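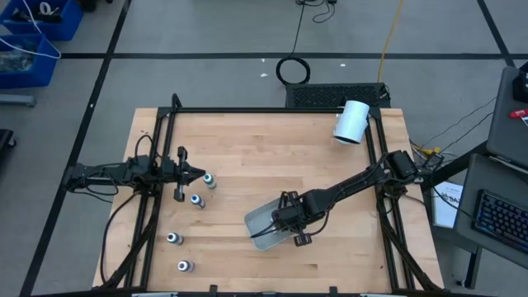
On 2024-07-29, Dehua Cheng wrote:

> A shallow tray is fine for small bottles as long as you stand them up in it. Once they are on their sides they roll into each other and you can't read a label without picking each one up. I would put the whole lot in a deep bin and be done with it. Has anyone tried the Prastis ones? The shop told me they hold 134 of the small size, but I don't see how you would find anything in there.

Dehua,

I have used both, and I'd keep the tray. Mine is the plain grey kind with raised edges and rounded corners, and it wipes clean in one go. I lay the small bottles out on the bench first, check the caps, then put into the tray only what I need for that job. The rest go back in the cupboard.

You're right about the labels. Reiko Kamata suggested a dot of paint on each cap, and I've done that since December. It works well enough, although the yellow rubs off.

The bin is another matter. I would only get one with a low end, so you can reach in from the bench without tipping it. 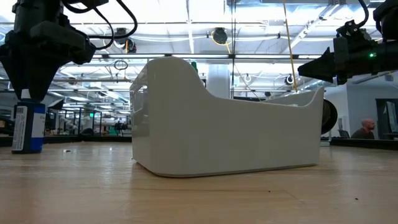 The high back is useful if you keep the bin against a wall, as things dropped in from the front don't go over the other side. White plastic shows every drip, mind you. I use ours for the larger bottles with the barcode labels and for empties waiting to be rinsed. Small ones sink to the bottom and stay there.

I can't say anything about how many it holds. I have never filled one, and with glass I wouldn't want to.

Two other things. Tainá Brito still has 6 spare trays from the Perness order if you want to try one before spending money. She would like them collected, not posted. And if you do go for a bin, put a folded cloth in the bottom — it cuts down the noise and stops the first few bottles sliding to the low end.

Does anyone know of a cap paint that stays on? The one I have is fine on metal but poor on plastic.

Asuka Shimada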